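3.2 Collecting the folding examples

We gathered 38 sessions of garment handling with paired hand-held grippers, following the Numau protocol. One session was dropped for a lost log, leaving 37. The protocol's authors hold that such examples carry over to any two-armed robot. We doubt this. A person steers with wrist and shoulder - and the policy inherits habits no arm can copy.
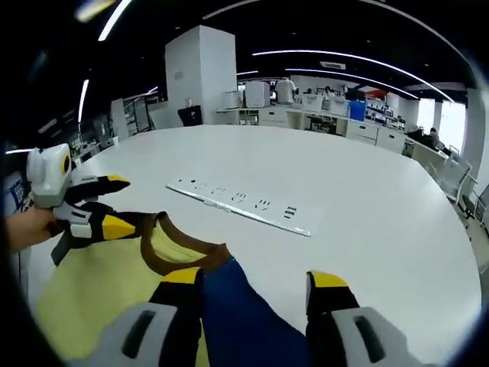
Figure 3. Collection at the round table, seen from one hand-held gripper. The second gripper pinches a corner of the garment near its brown collar trim.

Nor is variety as wide as the session count implies. Over half of our sessions used the same 2 shirts, and operators soon settled into one way of starting the fold. We therefore report results on the Zoka split separately, and treat any gain seen only on familiar garments as unproven.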